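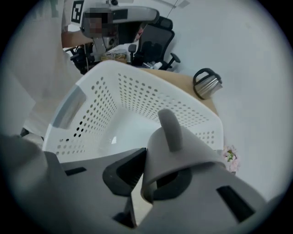
Autumn laundry room check for Jokside House, Thursday, October 8, 2020. I love doing this one! It is the smallest room on the round and the busiest by far, and when it runs well the whole building feels it. Please read the comments as well as the ticks, as a few things have changed since the spring check. A basket with holes all over its sides, like the white plastic one, is what I'd love to see on every shelf down here, and item 6 has more on that.

1. Door closes by itself and latches
Yes. Lovely and smooth now the new closer is on.

2. Floor clear, no trip hazards
Mostly. One airer was left open across the way out. Fold it flat and hang it on the hook, please.

3. Washers level, hoses sound
Yes. All 4 hoses looked at along their full length. No bulges, no drips at the taps. The Akyol machine by the window used to walk about on a fast spin and it has stayed put since the feet were reset. Brilliant result.

4. Dryer lint filters clean
No on dryer 2. There was a thick grey mat in it, cleaned out on the spot. A blocked filter is a fire risk and it makes your drying slower too, so do it before every load (it takes seconds, and it is oddly satisfying).

5. Dryer vent pipe
Joint secure, outside flap moves freely. Pipe due to be brushed through in November.

6. Baskets and shelves
Shelves firm. Two old wicker baskets have sharp ends sticking out and have gone. Damp things left in a solid tub go musty very quickly, so please choose something that lets the air through, and run a hand round the rim and handles for cracks before you load it up.

7. Detergents and bleach
Top cupboard, lid tight, lock working. The Etemano powder is back in its own box with the label showing. Thank you, whoever did that!

8. Sockets and leads
No scorch marks, no extension leads in use. Iron lead fraying near the plug: iron taken away, new one on order from Pullomon.

9. Lights and emergency light
All working, emergency light included.

10. Fire blanket and extinguisher
Both in place, pin and seal fine.

Still to do: new iron, vent brush, a second hook for the airers.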